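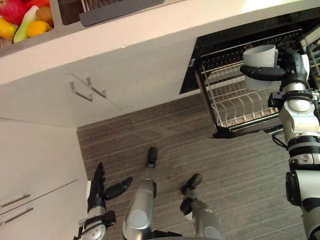 Figure 3. Base cabinet with pull-out dish rack, extended.

Section 3: Installing the Pull-Out Rack in a Base Cabinet

This section covers mounting the Savberg runner set and rack frame in a standard face-opening base cabinet. Complete Section 2 (Removing Shelves and Hinged Doors) first. Read all steps before drilling.

Tools required

Tape measure, pencil, 24-inch level, drill/driver, 3/32-inch bit, No. 2 Phillips bit, masking tape. A second person is helpful for step 9.

Parts used in this section

Left runner (marked L)
Right runner (marked R)
Rack frame with wire dividers
Lower tray
Screw pack A (runner to cabinet)
Screw pack B (frame to runner)
Two rear stops

Note: Screw packs A and B look alike. Pack B screws are shorter. Do not use pack A screws in the frame, as the points will protrude into the path of the tray.

3.1 Checking the cabinet

1. Measure the inside width at the front, middle and back of the cabinet. The three readings should agree within 1/16 inch. If they do not, fit the shims described in Appendix C behind the runner on the narrow end.

2. Measure the inside depth from the front edge of the side panel to the back panel. Subtract the thickness of any pipe or outlet box. The remaining depth must be greater than the length of the closed runner.

3. Check that the side panels are sound. Particleboard that has swelled from a leak will not hold the screws and must be replaced or faced with new board.

CAUTION: Find all water, gas and electrical lines before drilling. In cabinets next to a sink or dishwasher, lines may run directly behind the side panel. Limit drilling depth with masking tape wrapped around the bit.

3.2 Mounting the runners

4. Mark a level line on each side panel at the height given in Table 2 for your rack size. Measure up from the cabinet floor on one side only, then carry the line across with the level.

5. Hold runner L against the left panel with its lower edge on the line. Set the front end 1/8 inch back from the front edge of the panel. For inset doors, add the thickness of the door.

6. Mark the centers of the slotted holes. Drill pilot holes. Install pack A screws and leave them a half turn loose.

7. Repeat steps 5 and 6 for runner R.

8. Extend both runners fully and lay the level across the front ends. Adjust in the slots until level, then tighten all screws by hand. Add the final screw in the round hole at the rear of each runner. This screw locks the position, and the runner cannot be adjusted after it is installed.

3.3 Fitting the frame

9. With both runners extended, lower the frame onto them so that the front tabs enter the notches. Both tabs must seat before the rear is lowered.

10. Install pack B screws from below, front pair first.

11. Slide the lower tray in from the front until it clicks.

12. Push the rack in slowly. It should move without scraping and should stop before touching the back panel. Install the rear stops if it does not.

CAUTION: Do not exceed a total load of 70 lb, evenly distributed. Do not stand, sit or lean on an extended rack.

3.4 Adjustment

Rack drifts open: The runners slope toward the front. Remove the rear locking screws, raise the front ends and repeat step 8.

Rack binds halfway: The runners are not parallel. Recheck the width readings from step 1.

Rattling when closing: One or more pack B screws are loose, or the tray is not fully seated.

Replacement parts

Order by part number only. Runner pair, 604. Screw packs A and B with rear stops, 1259. Runners are sold in pairs and should not be mixed with runners from an earlier Savberg set, which use a different notch.

Continue to Section 4: Attaching the Door Front.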